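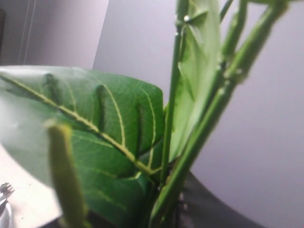 A glossy green leaf with a pale yellow-green midrib.

Hi everybody, Emiliano Tapia here, and I get to share some really happy news from the Romaniuk stormwater office! Our crew lead training program, Zirel, has picked its next class, and 13 people from public works departments all over the county are in it.

I went through the very first Zirel class myself (I was cleaning catch basins for a living and had never run a meeting in my life), so I'm a little biased. We had 40 applications this time. Reading them took me two full weekends and a lot of coffee, and I loved every page.

Classes start in March at the Drikitura training center. The program runs 53 hours, split between the classroom and field days, and covers permit inspections, budgets, writing reports that other people can follow, and how to talk with a homeowner whose driveway just flooded. Each person gets a mentor from a different town, and I'm mentoring again this year - can't wait!

Tuition is paid in full by the Skurnomach Fund, and cities only need to cover staff time. If your department didn't send anyone, please think about it for the next round. Supervisors can ask to be put on the notice list now, and mentors are welcome too, especially folks with night shift or snow crew experience.

Reporters who'd like to sit in on a field day can get in touch with me through the Romaniuk front desk.

Filed under: Local Government News, Training & Careers

Contact Us | © 2025 Romaniuk Stormwater Office | Back to top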